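Packing lunch and a drink for a long day of driving

Last updated: 27th January

I drive the valley route three days a week, 280 miles there and back, with stops in Hinau and Pedetti and a longer one at the Escobar depot. For the first year I bought lunch on the road. It cost more than I liked and I ate a lot of fried potatoes. Since September I have packed my own food, and a couple of people have asked how I do it, so I am putting it down in one place.

The night before

Anything that can be done at night gets done at night. I leave the house at ten past five and I am not good for much before then. Rice or pasta goes into a flat box and into the fridge. Boiled eggs stay in their shells. I cut up carrots but leave apples whole, as cut apples go brown by the time I reach Pedetti.

Whatever doesn't need to be cold stays out on the table where I will see it. I used to put it in the cupboard and drive off without it.

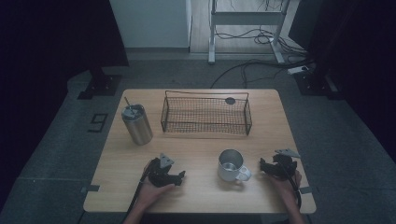

What goes in the bag

A main meal, two snacks and something salty. The main meal is most often rice with beans and whatever vegetables were left from dinner. I eat it cold. There is a microwave at the depot but the line for it at noon is long, and I would sooner sit outside.

The snacks are nuts and a cheese sandwich cut in half. I eat one half before Hinau and the other on the way home, when I would otherwise stop at the gas station for candy. The salty thing is pickles or crackers. In summer I notice if I skip it.

I don't pack soup any more. I tried it for two weeks and it is no fun to eat in a parked car.

The table problem

Packing at night means the kitchen table has to be clear, and for years ours never was. Mail, keys, receipts, library books, all of it landed there. I tried a tray for the mail and the tray filled up.

What worked was a dull rule – the table gets cleared and wiped after dinner, before anyone sits down.
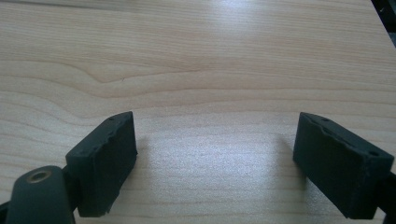

It takes five minutes. The mail is opened standing up and most of it goes straight in the recycling. Bills go in a folder by the phone. I missed some nights in the first month, and on those nights I packed badly and ended up buying lunch, so the two habits hold each other up.

I kept receipts for a while to see what the change was worth. Between September and the holidays I had spent $337 on groceries for packed lunches. The same stretch of the year before, eating on the road, came to $498. That is less of a gap than I expected. I feel better in the afternoons though, and I would keep going even if the numbers came out even.

Drinks

Coffee first, at home, one cup. After that I drink water. A lid matters more to me than size. The old bottle I had leaked into the bag and ruined a road atlas I was fond of.

I refill at Hinau, where there is a tap by the picnic area, and again at the depot. If I drink most of it before ten I don't get the headache I used to get in the afternoon.

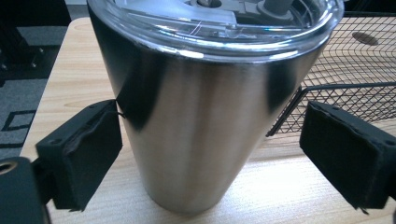
Things I am still working out

Bread. By Wednesday the loaf is dry and I don't like it frozen. I may try baking rolls on Sunday – small ones that fit the box.

Hot days are the other one. The bag I use, an old Hondance cooler with a broken zipper, keeps things cold until noon in winter and not nearly that long in July. I have been looking at a better one but haven't bought it yet.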